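Home Stories Archive About
Reading time: 5 minutes

The Stimdale Gauge

The river gauge at Stimdale reported a level of 136 centimeters at 4:10 in the morning. Annelies Hendriks read the value twice and entered it in the log. The previous value had been 389. A river does not drop that far in ten minutes, so she marked the sensor as faulty and requested a manual check.

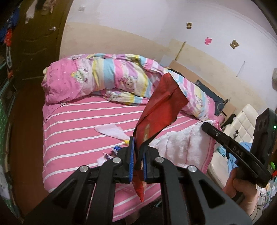

The manual check came back at 4:50. The staff board also read 136. She removed the fault mark. Upstream, the gate at Drilon was listed as open, and the flow through it was steady. Between Drilon and Stimdale there were no pumps, no side channels and one bridge.

She drove to the bridge. The water on the north side was high and brown. On the south side the bed was showing.
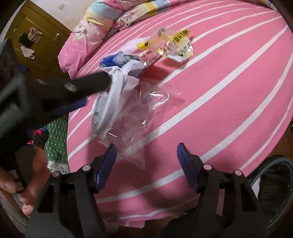
Michiels, over the radio, wanted to know which side she was standing on. She told him north. He asked her to look again, and to read him the number painted on the rail.

It was the south number. She wrote it down, with the time.

Comments (2)

Itar: Did the river move or did she?

petra_w: The log entry at the end got me. More of these please.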